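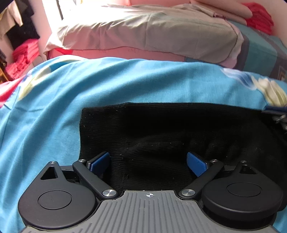 Dry Stone Walling Weekend: Frequently Asked Questions

Page updated 7 Dec 2025

When and where is the event held?
The walling weekend takes place each August on the Furnska estate. Competitors are asked to report to the marquee by the lower gate no later than 7:30 am on the first day.

Who may enter?
Entry is open to anyone aged 16 or over. Entrants under 18 must have the written consent of a parent or guardian. There are three classes: novice, open and pairs. Anyone who has won the open class may not return to the novice class.

How much does it cost to enter?
The fee is $75 per person for the novice and open classes. Pairs pay a single fee of $130. Fees are not refunded after entries close, but a place may be transferred to another person of similar experience.

How many places are available?
The field has room for 67 stints. Last year nearly 30 of these went to novices. A waiting list is kept once all stints have been allotted.

What must each competitor build?
Each stint is two metres long and is stripped out to the foundation by the competitor. The finished height is 1380 mm to the top of the cope. Through stones are to be set at the height shown on the marker string.

Is stone supplied?
Yes. Fieldstone is supplied from the Govindasamy quarry and placed on both sides of the line. Competitors may not bring their own stone or take stone from a neighbouring stint without the steward's permission.

What tools may be used?
Hammers, string lines, pins, levels and wooden batter frames are permitted. Power tools are not. Steel-toed boots and eye protection must be worn whenever stone is being dressed.

How is the work judged?
Two judges mark each stint for foundation, coursing, hearting, batter and cope. The head judge is Vicente Palma. Marks may be viewed at the marquee for one hour after the results are read. The judges' decision is final.

Is camping allowed?
Tents and small trailers are welcome in the Drorkier paddock from Friday noon. Fires are prohibited. Dogs must be kept on a leash.

Whom should I contact?
Questions about entries should be sent in writing to Melati Pangaribuan, Entries Secretary, care of the estate office.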